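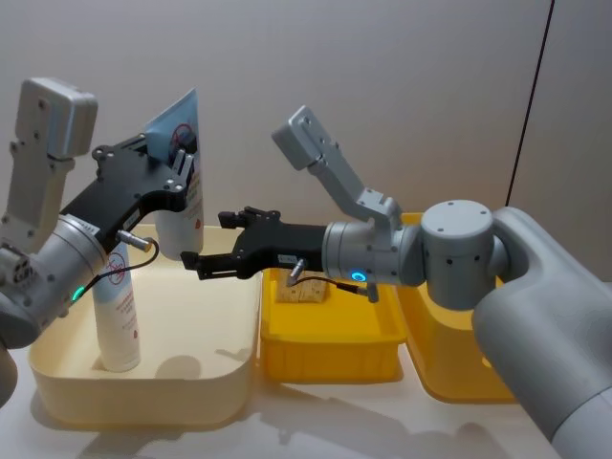 Left arm with a tube over the cream tub, right gripper open

Workshop > Cells > Clevora two-arm cell > FAQ

Overview Setup Care Repairs Downloads

Clevora cell: questions I keep getting

I look after the two-arm sorting cell at Windau, and I set up its twin in Narnville too, so most of the email about either one ends up with me. These are my answers as of December 2021. If yours isn't covered, write to me and I'll add it (eventually!).

Do the bins have to be those exact bins?

No, but stick with one set once you've picked it. We run a big shallow cream tub on the left, a smaller ribbed yellow crate in the middle and a taller yellow bin on the right. Rim height is what matters most. The approach height for each bin is saved in the layout file, and if somebody swaps in a taller crate on a busy afternoon, the gripper will come down on the rim. Ask me how I know.

How do I get the bins back in the right place after cleaning?

Park both arms up and out of the way first. I like them high enough that I can get a wet cloth along the whole back of the table without ducking under a wrist. Then put the cream tub down, slide the ribbed crate up close to it, and do the right-hand bin last. Load layout 1262, jog the left gripper to the check point over the cream tub and look at it from the front. If it's centered, you're good.

Put the test items back standing up. We use a tube of lotion and some small boxy stuff, and the tube goes in crimped end up so the gripper has something flat to close on. 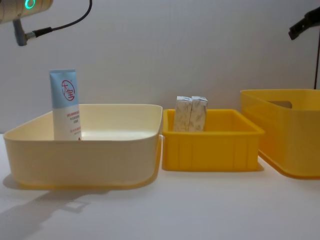

Once that's all in place I run one slow cycle with my hand near the stop button, and only then go back to normal speed. It takes a couple of minutes and I've never regretted it. I have regretted skipping it, more than once.

What do the ring lights on the wrists mean?

On our cell I set them up so I can tell the arms apart from across the room: green on the left, blue on the right. You can change the colors in the settings, but please don't on mine — the paper checklists all say "green arm" and "blue arm" and I'm not reprinting them.

My gripper drops out in the middle of a cycle. Is it dead?

Probably not! Check the cable before anything else. There's a thin black one running from the small silver connector on the gripper back to the wrist, and it gets flexed every time the wrist turns. Power down, unplug both ends, look for bent pins, and push everything home again firmly. On the left arm the cable should hang in an easy loop. Too tight and it pulls at the plug when the wrist rolls, too long and it catches on a bin rim.

If reseating doesn't fix it, swap in a new cable. I get mine from Çınar and keep a spare in the drawer under the controller. I replaced both in October and saved the least awful old one for emergencies.

How often do the fingertips need attention?

I wipe them every morning with a damp cloth. Lotion tubes leave a film if one ever leaks, and a slippery fingertip looks exactly like a bad grip setting, so you can lose an hour fiddling with numbers for no reason. Every 300 cycles I check the bolts on the gripper body too. Snug is plenty.

Which item should I use for setting grip force?

Start with the wooden block. It doesn't squash, so you can set the closing position without guessing. I run the right arm at 60 percent force for the block in the middle crate and bring it down from there for anything soft. Watch the angle as well: the right gripper comes in tilted, and the fingertips need to clear the crate wall on the way down. If you hear a scrape, back out and raise the approach point a little before you try again. 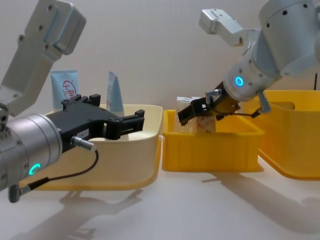 Can both arms work at the same time?

Yes, with the shared zone switched on. Leave it on! The grippers can get very close to each other over the middle of the table, and the zone makes one arm wait while the other finishes its move. If an arm sits there waiting forever, the other one has probably stopped inside the zone. Jog that one straight up, clear the fault, and restart from the parked position.

Can I get a copy of your layout file?

Sure, it's under Downloads. Re-teach the bin positions on your own table before you run it, even if your setup looks the same as mine. The Narnville table turned out a little lower at one end and I had to redo all of them.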